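October, late, kitchen light still on

My hands are buzzing! Whole afternoon on the leader arm and I can still feel the little drag in the trigger when I make a fist. I want to get this down before I sleep because today was the first day I felt like I was teaching and the arm wasn't just dragging behind me.

Got in a bit after one. Kaede had already set the table for the small parts task (she had the good stool too, but gave it up when I started my block). I did the warm-up she makes everybody do, open and close, touch the four corners of the table, come home. Then straight into recording.

Goal for the week is 3000 demonstrations across all the tasks, which sounded crazy when Renji wrote it on the board, and he underlined it twice. We were at 197 for small parts when I sat down. I did 75 more before I had to stop, my best yet by a mile, and Kaede only threw out 4 of mine. Four! Last week she was tossing a third of them and being very kind about it.

What changed is that I quit watching the arm from across the table. Kimutai told me to drive from the wrist view only, just the monitor, and not to peek. I hated it for the first ten minutes. Left felt like up, and I kept nudging the wrong way and having to start over. Then something clicked and I stopped translating. I'd think "over there" and my hand went. It's like when I learned to back up Dad's trailer, the same feeling in the stomach and everything.

He also said go slow on the way in and don't hover. Hovering is my big sin. I get close to a thing and then I wiggle over it, fixing and fixing, and the policy learns to wiggle too. Ayane played me a rollout trained on our first batch and there it was, my own nervous little shimmy, over and over, from a machine! I laughed so hard I had to put my head down on the desk. She has named the shimmy after me. So now I stop well above, line up once, go down, close, lift. If I miss, I miss, and I back all the way off and come in again, and we keep those takes because the recoveries are useful.

We tried hand guiding for a while too, holding the arm and walking it through with the motors loose. Ryota loves it. I can see why, you feel the weight and the joints and it's almost like dancing with it. But my sleeve kept getting into the view, and for tiny things I'm steadier with the leader arm. He and I argued about it all through coffee, very happily. He's going to do the big reaches by hand and I'll keep the fiddly ones.

Kaede sent me a still off the wrist camera and I'm pasting it in. I've been looking at this table so long I could draw it in my sleep.
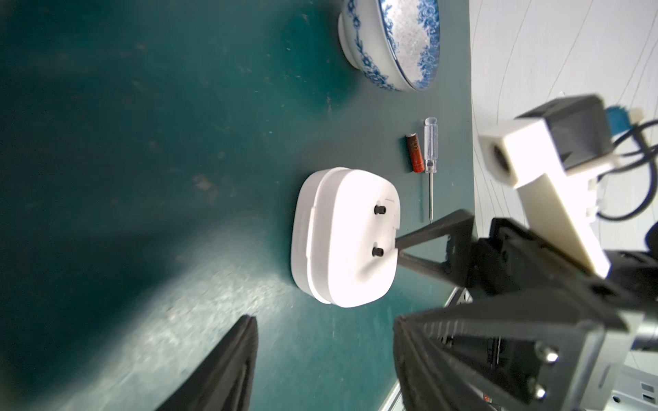 Coming in on the white case, with the battery and the screwdriver just past it.

The screwdriver is my favorite of the lot. Clear handle, skinny shaft, and when you get a clean grip you just know. The battery I still don't trust. I rush the close every time, so tomorrow I'm doing a block of nothing else until it gets boring.

Renji wants to start a training run overnight with everything up to today. Ayane bet me a melon bun that the shimmy is gone. I really, really hope I owe her one.

Must ice the thumb. Ask Kimutai about turning the trigger spring down a notch, and bring my own cushion for that stool.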